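Notes for the fabric talk, August version. Slides are marked where they fall. Skip the bit in brackets if we're running behind.

## Opening

- Don't do the joke about grandma's curtains. It died in Lerkurwood.
- Ask who in the room has re-covered something at home. Then ask who'd do it again. The second show of hands is always smaller, so wait for it.
- Say up front that I'm not selling a method. I've paid for two workshops and a stack of pattern books and I still think most of the advice about putting print on a curved surface is wishful.

## The claim

The Marchuk booklet says any print will "settle" on a curve if you ease it patiently. I've read that line out at four guild nights and I have yet to meet the person whose print settled. Cotton has some give on the bias and very little along the grain. A straight line printed on flat cloth has to go somewhere once the cloth goes over a bulge.

(If there's time: pass around the Monis swatch card. Point out that every sample on it is photographed flat, on a table, by someone who'd like you to buy 30 metres.)

Geometric prints get the worst of it. With a floral you can be out by a thumb's width and get away with it. With a patchwork print, the borders between the panels tell on you straight away. Leave the next slide up for a good while and let people look at the white borders before I say anything. They bow right around with the dome. Then the navy and white panels: stripes in some, rows of scallops in others. Ask which they'd sooner have in their own living room. 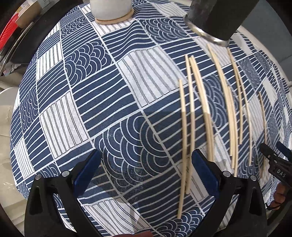
## What I'd argue from it

- The scallops get off lightly. They're arcs to begin with, and a curved arc still reads as an arc. I'd take that big navy panel over any of the striped ones.
- Stripes are the hard case. The shop will tell you stripes are "classic" and "forgiving". Classic, maybe.
- The borders bend whether you like it or not. Either you like that look or you should buy a plain.
- Somebody will say it's charming. Fine, it can be. I'd still want to know that before cutting.

## Costs, briefly

My own test pieces ran to over $100 in cloth before I had one I'd keep. The Uver kit is $250 and promises a weekend. I spent 70 hours on mine, and the instructions skip the top, where everybody has trouble. Don't get drawn into a fight about the kit. There's usually an owner in the second row.

## Questions I expect

**Does washing first help?** With shrinkage, yes. It won't straighten a stripe.

**Would smaller panels hide it?** A bit, from across the room. You also get more borders, so I'm not convinced.

**Steam?** People swear by it. I've tried it on three pieces and couldn't pick the steamed one out afterward, and neither could the guild when I lined them up.

Leave the swatch card on the front table at the end and ask for it back before the coffee urn comes out. I lost the last one at coffee.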